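The chores machines still find hard

Ketilsson has spent 3 years trying to get a two-armed machine to tidy a bedroom. The company's engineers thought the kitchen would be the difficult part. Plates and cups keep their shape, though, and a machine that has learned one mug can usually manage the next. Bedding is another matter.

"A sheet never lies the same way twice," says Kolbrún Hafstein, who runs the home trials in Plirkport. Her team has logged 2,000 attempts at picking up, turning and putting down soft things. Cushions go fairly well. Duvet covers do not, and fitted sheets have been left until May.

Factories are further ahead, but only where the work stays put. At Voltbridge, arms pack 200 boxes an hour and stop when a flap is bent — someone then walks over and straightens it.

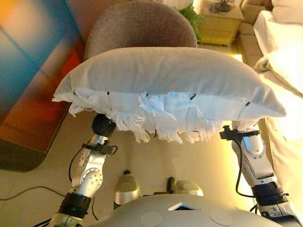

Price is the other problem. A cleaner can do a whole flat in a morning, with no one standing by, and will notice a sock under the bed. Hafstein expects the first paying customers to be hotels, where 100 rooms share one layout. Private homes will have to wait longer.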